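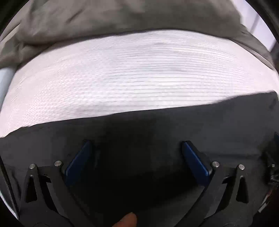
Llevo desde marzo oyendo que la pinza de mano lo iba a cambiar todo. Que se acabó teleoperar brazos, que cualquiera graba demostraciones en el salón de su casa, que con 300 episodios tienes una política decente para manipular tela. Así que me he pasado las vacaciones comparando dos, la Ilorton y la Pearce, y sigo sin estar convencido.

Empiezo por lo bueno, que lo hay. La Ilorton se coge rápido y el gatillo no cansa tanto como esperaba. Los dedos azules agarran bien el algodón, mejor que los de la Pearce, que son más duros y resbalan en cuanto la tela tiene algo de apresto. Con sábanas y mantas la diferencia se nota desde el primer pliegue.

Ahora lo otro. La cámara de muñeca lleva un ojo de pez, y en la web de Stallusum lo venden como si resolviera la percepción de una vez por todas. Ve mucho, de acuerdo. Pero mover la mano a velocidad normal emborrona la textura, y en telas blancas la textura es casi lo único que tienes para saber dónde estás. Si expones para lo blanco, el hueco entre los dedos se queda negro, justo donde va a ocurrir el agarre. Si expones para el hueco, la sábana se quema. Probé con una lámpara de pie a un lado y mejoró un poco, a costa de unas sombras que luego no se repiten en ninguna otra habitación. Y de propina, a veces se me cuela la punta de un dedo por abajo. Habrá que enmascararla, supongo, porque el brazo no tiene dedos de esos.

La Pearce lleva una cámara más cerrada y con obturador global. Imagen limpia, sin drama, a 60 fotogramas por segundo. A cambio pierde el borde de la tela en cuanto te acercas, y para doblar eso es casi peor. Con objetos rígidos me quedaría con ella. Con ropa de cama, no lo tengo nada claro.

El seguimiento de la pose merece párrafo aparte. Grabé 60 episodios con cada una, misma mesa, misma luz. Con la Ilorton tuve que tirar 5 por saltos en la trayectoria, casi siempre al meter la mano debajo de un pliegue - la cámara se queda sin nada fijo que mirar y el estimador se inventa un desplazamiento. Con la Pearce no tiré ninguno, pero también es verdad que apenas metí la mano debajo de nada, porque no me dejaba ver.

Luego está el controlador. Uso el Curnon de siempre, y la apertura que registra la pinza no coincide con la que reproduce el brazo. Calibré dos veces. Sigue habiendo un desfase al cerrar que en un bloque de madera da igual y en una sola capa de tela significa pellizcar aire.

Dicen en el foro que con 1.000 episodios todo esto se promedia. Puede ser. A mí me suena a lo que se decía del aprendizaje por refuerzo hace unos años, y no pienso grabar tantos para comprobar que el desfase sigue ahí.

De momento la Ilorton se queda montada y la Pearce vuelve a la caja. Lo próximo es bajar la exposición a mano y repetir la serie de sábanas con el gatillo recalibrado.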